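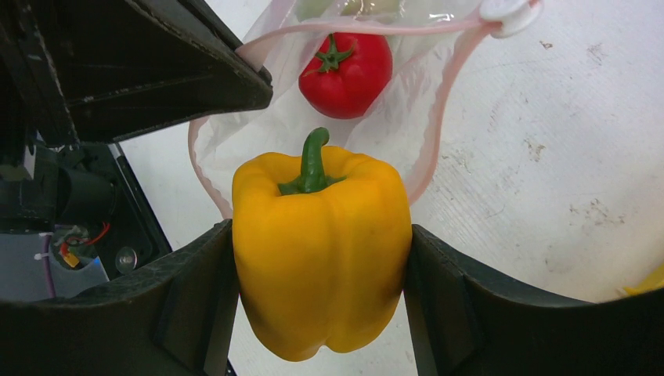

Section 4: Setting Up the Court and Running Your First Session

Welcome back! By now you should have the Brendach ball machine out of its carton, the battery on charge and the feed hopper clipped on top. If any of that is still to do, pop back to Section 3 first, as the steps below assume the battery light is showing solid green. It's worth setting aside a good half hour for your first session, and I'd suggest a quiet court if your club has one — Saturday mornings can be a bit hectic for fiddling with dials.

4.1 Placing the machine

1. Wheel the machine onto the court by its rear handle. Please don't lift it by the hopper, which is only meant to carry the weight of the balls.

2. Stand it on the centre of the baseline, facing the net. For volleys and younger players you can bring it up to the service line, but start at the back while you get a feel for it.

3. Press both wheel brakes down with your foot until they click. On a sloping court (and plenty of older club courts have more slope than you'd think), turn the wheels side-on to the fall as well.

4. Check that the launch opening is clear and that the Truler remote is in your pocket, not sitting on the bench at the other end. We have all made that walk.

Caution: Never stand in front of the launch opening while the power switch is on, even if the feed is paused. Turn the machine off at the switch before clearing a jam.

4.2 Loading the balls

The hopper holds 100 balls. You can run it with far fewer, and I'd encourage you to while you're learning, because picking up a full load in the afternoon heat takes some of the shine off things.

1. Tip the balls in loosely and give them a gentle stir by hand. Use pressurised or pressureless balls, but try not to mix the two, or you'll find the depth wandering from one shot to the next.

2. Leave out any that are damp, split or bald. Wet felt makes the launch wheels slip, and it leaves a grey film that is a nuisance to clean off.

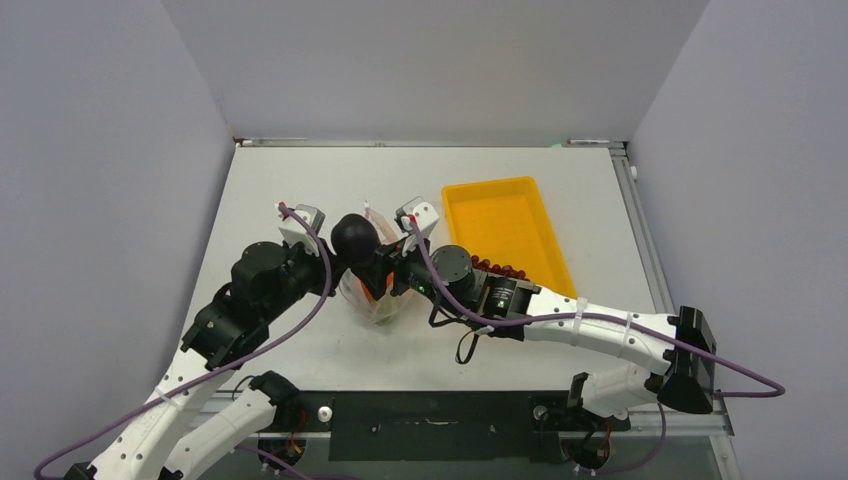

3. Close the lid flap so the balls can't bounce out if you have the machine on its faster settings.

Note: Brand new balls shed a fair bit of fluff in their first few hours. Brush out the feed tray after every 300 balls or so until they settle down.

4.3 Setting speed, height and interval

1. Turn the speed dial to 3 and the height dial to the middle mark. It will seem rather tame, but it's a friendly place to begin.

2. Set the interval to the longest gap, then switch on. The launch wheels need 18 seconds to come up to speed, and no balls will feed during that time.

3. Walk to the far baseline and press Start on the remote. Let the first few balls go by without hitting them and watch where they land.

4. If they're dropping short, raise the height before you touch the speed. Make one small change at a time and let a few more balls through.

5. Once you're happy with the depth, shorten the interval to suit your footwork. You should have time to recover to the middle after each shot — if you're still scrambling when the next one arrives, go back a notch.
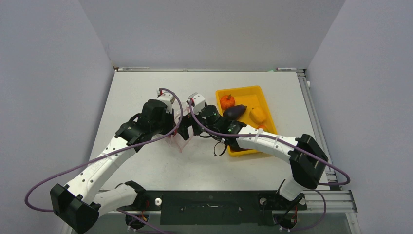

4.4 Using the Urkham drill programs

Three drills come stored on the remote: Crosscourt, Two-Line and Random. Hold the Drill button until the light flashes, then press it again to step through them. Our coach Remzi Polat put the patterns together, and he recommends Crosscourt for the first couple of weeks. Left-handers can mirror any drill by holding the L key as it starts.

Wipe the launch wheels with a dry cloth after every 600 balls, and store the machine under its Pongsiri cover with the hopper empty. Battery storage over the winter is covered in Section 6.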